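Setting the table at the Girkurside place

We got the keys to the apartment in Girkurside in September, and the first thing that went in was the table. It came before the bed, which Lena thought was a mistake. She may have been right, because we slept on a mattress on the floor for 24 days. But we ate at a table every one of those nights.

The table is from Arkwood, a secondhand furniture place on the road out toward Dretaneck. It's a pale wood, very light, with a plain top and straight legs. The tag said 88 dollars and I paid 88 dollars. I asked if they would come down and the man said no. They would deliver on Friday if I could be home before noon, so I took the morning off.

I had to take the legs off to get it through the hall. If you live in an older building, measure the turn at the end of the hall and not only the front door. I measured the front door twice and never thought about the turn. The bolts were the kind that need a hex key, and mine was in a box marked "bathroom," where I found it after opening everything else.

Once it was up I gave it two coats of oil. I know light wood shows everything. My mother's table had a dark finish and you could spill coffee on it and not find out for a week. On this one you see a wet glass right away. Lorna Bautista, who lives downstairs and has had a table like it for years, told me to oil it again every spring and keep cloths on it the rest of the time. I have done the second part.

So that is how I ended up caring about cloths and plates. I had never owned a set of anything. What we had was four white plates from Lena's college apartment, a blue one with a chip, and some bowls. They were fine, but on the pale wood the white ones looked like nothing at all. You'd set the table and it would still look like it was waiting for something.

Kendra Lachance was clearing out her kitchen before a move and asked if I wanted the yellow dishes. I said yes before I saw them. Yellow is not a color I would have picked in a store. On that table it works, and it works best in the late afternoon when the sun comes in from the side.

The orange came after that. I went to Dizon, the fabric store, planning to buy something gray, and stood there with the gray in my hand for a while. Then I put it back. Bright orange next to yellow sounds like too much when you say it out loud. Lena said so on the phone. I bought it anyway and she has since stopped mentioning it.
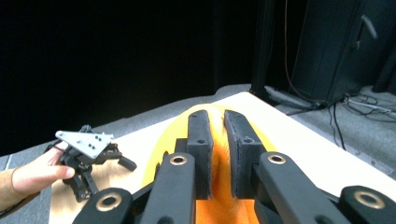
I tried the orange on top of the yellow, next to it, and folded in a square at the side. The square looked like a restaurant, and I didn't want that. What I like best is the cloth pinched in the middle and set down so it spreads out at the bottom. It takes two seconds and it doesn't need ironing, which matters to me a good deal, as the iron is still in one of the boxes.

A few things I've learned about bright cloths. Wash them alone the first time. I put mine in with a pillowcase and now we have a peach pillowcase. Hang them to dry if you can, and fold them while they still have a little damp in them. Softer cloth drapes better and stiff cloth holds a fold better, so decide which one you want before you buy. I bought soft and would do it again.

Plates go in the low cabinet by the stove, with the yellow ones on top because we use them most. The chipped blue one is at the bottom. I keep meaning to get rid of it. The cloths are in the drawer under the window, the shallow one that sticks.

Virgilio Manalastas and Gemma Lockwood came to dinner last week, the first people we've had over who weren't carrying boxes. I made chicken and rice and a salad with too much vinegar -- my fault, I poured without looking. Gemma asked where the table was from, and I got to tell the whole story about the hall. Virgilio asked for more rice.

Next on the list is chairs. We have two that match and one folding chair from the closet, and Gemma got the folding chair. Arkwood had a set of four the last time I went by, a little darker than the table. I haven't decided if that would bother me. I'm going back to look at them again, and this time I'm bringing the tape measure and the hex key.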